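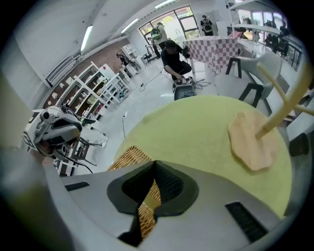

Round table and wicker basket.

Notes on Closing a Household

Posted November 11, 2025

The following is a record of the procedure adopted in closing the apartment of my late aunt, Katia Cirillo, in Cotura. It is published here at the request of several relatives who were unable to attend, and of two readers who wrote after the August entry to ask how the matter was being handled. The legal side of an estate is not treated. That was in the hands of Mr. Lino Testa, whose advice applied to our case and may not apply to anyone else's.

Scope of the work

The apartment consisted of four rooms, a kitchen, a narrow hallway with cupboards on one side, and a cellar compartment. My aunt had lived there for most of her adult life. She was orderly in her habits, but she was also the person to whom the rest of the family had given things for safekeeping, and very little of what was given had ever been collected. A good part of the contents therefore did not belong to her in any strict sense. This was understood in the family in general terms. It had not been understood how far it went.

The lease required the rooms to be returned empty and clean. The landlord granted an extension of 15 days beyond the ordinary term, for which he is thanked. The work was carried out by my cousin Corrado Bassi and myself, with assistance on certain days from our friend Elínborg Hviid, who has closed two households of her own and whose judgment was relied upon more than once.

The first inventory, and why it was abandoned

Our original intention was to list every object before anything was moved. A notebook was bought for the purpose and ruled into columns: room, object, condition, claimant. The hallway cupboards were completed in this way. They took an entire day. At that pace the kitchen alone would have used up the extension.

Mrs. Hviid proposed that we stop listing objects and list decisions. Under her method, an item is written down only when a person must be asked about it. Everything else goes directly to one of the destinations agreed on beforehand. I was opposed to this at first, on the grounds that it would leave no account of what had been in the apartment. Corrado replied that no one would read such an account. I still regret the notebook a little, and the hallway pages have been kept.

Destinations

There were in the end five: the family, the parish sale, the dealer, the storage unit, and disposal. Each was given one room or one part of a room, and objects were carried there as they were decided. It is recommended that the place for disposal be nearest the door. Ours was in the back bedroom, and every bag had to be carried past the items that had been kept, which led to a number of second thoughts and at least one lamp being rescued that should not have been.

The dealer was Brunello Marchetti, who has a shop near the station and had known my aunt slightly. He came once, walked through the rooms without touching anything, and offered 300 for the dining room furniture and the two mirrors. The offer was lower than the family had expected. After some discussion by telephone it was accepted, with one mirror withdrawn. Readers in a similar position may wish to know that dark dining room furniture of that size is now very hard to place, and that a sideboard which will not fit through a modern doorway has almost no value to anyone. Mr. Marchetti explained this politely. He had clearly explained it many times before.

The parish sale accepted crockery, books in good condition, linens and small lamps. It did not accept pillows, electrical goods of any age, or encyclopedias. We had an encyclopedia.

Storage

A unit was rented from Stotent for the items on which no decision could be reached in time. The smallest size was sufficient. We set a limit of 24 boxes before the packing started, and the limit held, although the last boxes were packed more tightly than the first and one of them should not be lifted by a person working alone. It is marked.

I am aware that many people advise against storage altogether, and there is something in that advice. A unit is easily paid for and easily forgotten. In our case two of the claimants live abroad and will not be able to travel before spring, and it did not seem right to settle the question of the photographs and the sewing things in their absence. The rental has been taken for a fixed period and the end of it has been sent to all concerned in writing.

Moving day

Transport was handled by Stumex. Their crew arrived early, before the elevator had been reserved with the building, and waited without complaint while this was corrected. The error was mine. The form for the elevator asks for the date in one place and the hours in another, and I had filled in only the first.

The wardrobe in the front bedroom had been assembled inside the room, as became plain when we tried to remove it. Corrado took it apart with tools borrowed from the neighbor across the landing. The screws were put in an envelope and the envelope was taped to the inside of the door, a practice I would urge on everyone. The wardrobe is now with his daughter and has been put together again, with one shelf the wrong way up.

Papers

More time was spent on papers than on any other category, and I would allow for this in any future plan. My aunt kept her bank statements, her utility bills, her letters, her recipes and the instructions for every appliance she had ever bought in the same series of gray folders, by year, without any further division. A folder could not be discarded without being read through. In the folder for one year, between a gas bill and the warranty for an iron, there was a letter from my father to his sister, written before I was born, in which he asks whether she thinks he ought to marry. Her answer is not preserved. He did marry.

The rule we arrived at was as follows. Financial papers were set aside for Mr. Testa, who told us how long each kind must be kept. Letters were kept without exception and were not read beyond the first lines unless they were addressed to one of us. Recipes were kept if handwritten. Instructions were discarded, apart from those for the sewing machine, which is in the storage unit and will need them.

Corrado has offered to copy out the recipes and circulate them. Several give no quantities. The one for the almond cake reads, in full, "as Mother's, but less," and we would be grateful to hear from any relative who knows how Mother's was made.

Objects of no value

This was the category for which we were least prepared. It covers things that would not be accepted by a dealer or a sale, that no one in the family needs, and that it is nevertheless difficult to put in a bag. The button tin was one. The key rack in the hallway, with keys to doors that no longer exist, was another. There were also the pencil marks on the kitchen door frame, showing the heights of the nephews and nieces, and these could not be taken at all, as the frame belongs to the landlord.

Mrs. Hviid advised that each person be allowed to keep 2 such things and no more, with no explanation required. It was good advice and we followed it. I took the button tin and a soup ladle. Corrado took the key rack and then, after the van had left, asked whether he might exchange it for the kitchen clock. The clock had already gone to the parish sale. He went to the hall in person the next morning and bought it back.

The heights on the door frame were traced onto baking paper, which was what we had. The tracing is not quite straight. Anyone who would like a copy should write to me, and should say which names are wanted, because the full length does not fit in an ordinary envelope.

Handover

The rooms were swept and washed over two days. The landlord walked through them with a checklist and made one remark, concerning a stain on the balcony tiles that my aunt had reported to his father many years ago. Her copy of the report was found in the relevant gray folder and shown to him, and the remark was crossed out. I believe she would have been pleased by this. The keys were returned the same afternoon, including a cellar key that had been missing and was found in the pocket of a winter coat.

Matters outstanding

The following points remain open and are noted for the family.

The second mirror is in my hallway and has not been claimed.

The encyclopedia is in Corrado's garage. It lacks one volume.

Those who lent my aunt books are asked to send their titles to me by the end of the year. Books with a name written inside have been set aside already.

The plants from the balcony were distributed among the neighbors, with the exception of the lemon tree, which is at Mrs. Hviid's house and is reported to be dropping its leaves. She does not consider this serious. An update will be posted when there is one.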